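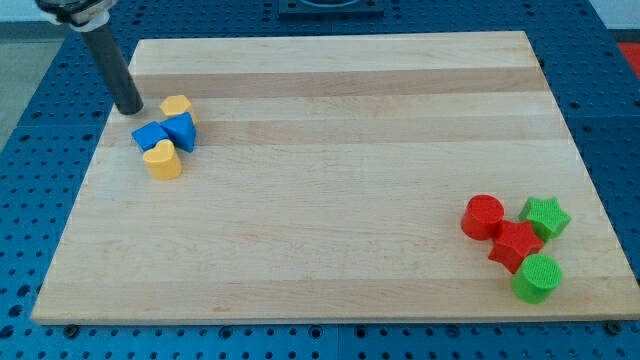 Clollano Bench Kit: what to budget for

The Clollano Bench Kit is a tabletop setup for block pushing and sorting work. Brarnovau sells it to labs and teaching departments that already own a small arm. The kit price is $1400. The arm, its controller and the computer are not included.

What comes in the box

- perforated table panels, blue
- one wood work board with fasteners
- one black push rod and mounting clamp
- shape blocks in red, green, blue and yellow, including cubes, cylinders, stars, hearts and hexagons

Planning the space

Leave 70 cm of clear floor on the side where the operator stands. The board bolts down through the table holes, so it can be shifted when your arm's reach turns out shorter than the data sheet suggests. Check the reach with the rod fitted.

The rod is passive. It has no fingers and no wiring, and it can only push. If your project needs picking and placing, budget for a gripper and leave the rod out of the order. Skistilico adapters fit the clamp side for most small arms and are quoted separately.

Running costs

Blocks are the main thing people reorder. A replacement set is $70. Boards can be sanded and refitted. Tell us before ordering a second board if you want it drilled to match the first.

Lead time

Kits ordered in April usually ship in 5 weeks. Table panels travel on their own pallet and may arrive on a different day from the blocks. Quotes are valid for 9 weeks. For orders of more than one kit, write to Lev Hladun in sales with the arm model and a delivery address.

Last updated: April

Comments

Youssra Saber: Does the clamp price change if we skip the rod? We have a gripper already.

Lev Hladun: Yes, it comes off the quote. Send me the arm model.

mtk_lab: Ours took longer than five weeks because of the panels. Blocks came first.

Related items

Zinchenko arm pedestal, fixed height
Skistilico flange adapters
Clollano replacement block set
Clollano board, undrilled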